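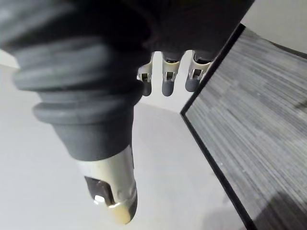
Plornlow Hall
Kitchen and store inspection - checklist with comments

Date of visit: June 21, 2019
Checked by: Yaryna Holovko
Copy to: Miroslava Vasylenko, bookings
Previous visit: April

Marks used: OK, Attention, Fail. Anything marked Fail has to be put right before the next hire. Anything marked Attention can wait for the next working session, but please don't let it run on to the visit after.

1. Entrance and passage

1.1 Front door opens fully and stays open on its hook - OK
1.2 Passage clear of stored items - Attention
Comment: Folding chairs were stacked along the left wall again. There is still room to walk past but not with a pushchair or a wheelchair. The chairs belong in the side store.
1.3 Floor covering flat, no raised edges - OK
1.4 Emergency light comes on when tested - OK
1.5 Fire exit sign lit - OK

2. Kitchen, general

2.1 Worktops clean and undamaged - OK
2.2 Hot tap runs hot, cold tap runs cold - OK
Comment: The hot tap takes a while. Let it run before deciding the heater is off. Miroslava had two calls about this in spring and both times the heater was working.
2.3 Hand basin has soap and paper towels - Attention
Comment: Soap yes, towels no. The dispenser was empty and the key for it is missing from the hook by the fuse box.
2.4 Bin has a lid and was emptied after the last hire - OK
2.5 First aid box sealed and in date - Fail
Comment: Seal broken, plasters used up and the burn dressings are past their date. Replace the whole box. The Busness one that fits the wall bracket is the right size, the larger one does not go in.
2.6 Fire blanket on wall, tapes hanging down - OK

3. Cooker and fridge

3.1 Gas shut-off labelled and easy to reach - OK
3.2 All burners light - Attention
Comment: Back right lights only with a match. Munetti are due to service the cooker anyway and I have asked them to look at it. Until then the note on the splashback stays up.
3.3 Oven door closes properly - OK
3.4 Extractor filter clean - Fail
Comment: Thick with grease. It was marked Attention in April and was not done. It comes out with two clips and can be soaked in the big sink.
3.5 Fridge at five degrees or below - OK
3.6 No food left from earlier hires - Attention
Comment: Half a tub of margarine and an open carton of juice, both thrown away.

4. Electrical

4.1 Urn: lead, plug and lid - Fail
Comment: The outer sleeve of the lead has pulled out of the plug and the coloured wires are showing. I have taken the urn out of use and put it in the locked cupboard with a tag on it. Please tell the Thursday club hirers before they come rather than letting them find out. The small urn works and will do for most groups.
4.2 Kettles - OK
4.3 Sockets near sink undamaged - OK
4.4 Extension leads - Attention
Comment: One lead had been left coiled tight on its reel with a heater plugged into it. Unwind the reel fully before use. I have written this on the reel in marker pen.

5. Side store

5.1 Shelves fixed to wall - OK
5.2 Heavy items kept low - Attention
Comment: The box of crockery is back on the top shelf. I moved it down.
5.3 Cleaning products in original bottles, cupboard locked - OK
5.4 Stepladder: feet, treads and hinges - OK
Comment: One rubber foot is wearing. It will last until the next visit, but order a pair now. Horobets stock them.
5.5 Trestle tables, legs lock when open - Attention
Comment: The table with the green sticker does not lock on one side. Turned to face the wall so it isn't picked up by mistake.

6. Outside

6.1 Path and steps free of moss - OK
6.2 Handrail firm - OK
6.3 Outside light on sensor - Fail
Comment: Did not come on. May only be the bulb. Try that first.

To do before the next hire
First aid box - Yaryna
Extractor filter - Yaryna
Urn lead, repair or replace - Miroslava to get a price, limit 300 without asking
Outside light - Miroslava

Signed: Y. Holovko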